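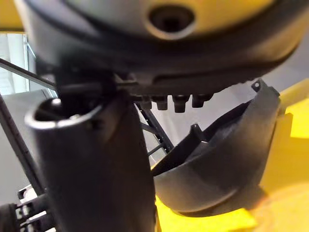
Week 6 of the no-spend-on-groceries-that-aren't-on-the-list thing. Quick update before I have to run out the door again.

Total for May so far is $51 under. Not bad! Would've been more but I caved at Plestow, the little market by the bus stop, because they had the good bread. Two loaves. One is in the freezer so I'm calling it planning.

Things that worked – writing the list on paper. Phone list, I just keep adding to it while I'm standing in line. Paper list, no pen on me, done.

Things that didn't – soup. So much soup. Made a giant pot of lentil and by day four I was eating cereal for dinner and feeling guilty at the fridge. Halving the recipe next time, or finding someone on my street who wants soup.

Also tried to switch coffee. The Hirno stuff is a lot cheaper than the Zulu I usually get and I really wanted it to be fine. It isn't fine. Tastes like a wet paper bag. Drank the whole thing anyway because I'm stubborn, now back on Zulu and just having one cup insted of three.

Somebody asked in the comments if I count eating out. Yes if it's lunch, no if it's a birthday. I know. There were some 100 birthdays this month, it felt like.

Driving over to Elton this weekend for the bulk store – rice, oats, maybe the big olive oil if its still on sale. Will post the reciept when I'm back. Need to find the jars first, pretty sure half the lids are gone.

Ok late, going.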